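Textiles in the Home, handout 2
September 21, 2010 - Danjuma Ogunleye
2 min read

Bedding before the washing machine. Carry on from last week, bring your notes on linen.

Beds were the dearest thing in most houses. Left in wills, argued over. Jenwood parish inventory lists 18 sheets and 17 bolsters for one farm - the farmer's own clothes get a single line.

Washing: big wash only a few times a year, so you needed lots of linen to last between. Lye from wood ash, then rinse, then bleach on the grass. July best for drying.
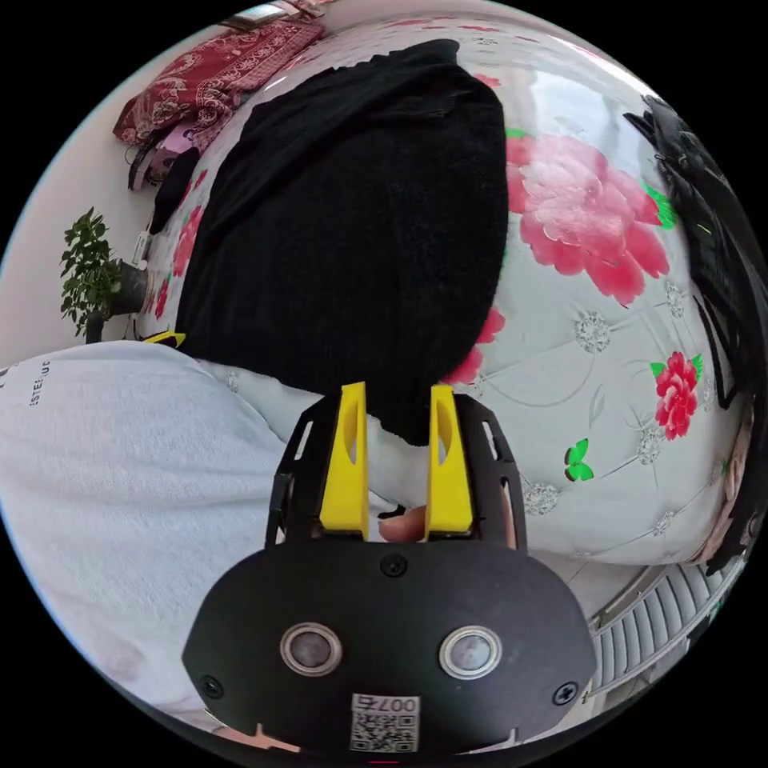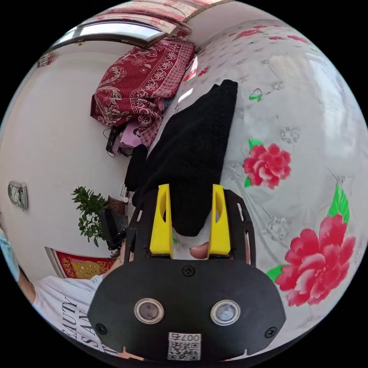 Bed coverings today. The top picture has a white quilted spread with large flowers.

Quilting - layers stitched together for warmth. Printed florals come later, when cotton gets cheap. Dont mix up quilted and woven coverlets, several of you did in the last essay.

Read Hayashi on the Jorklow laundry books, up to 2 chapters. Seminar question: who did the work, and who got paid for it? Bello Odukoya is takng the second group.

Questions to D. Ogunleye, room 17 | © Textiles in the Home | Back to top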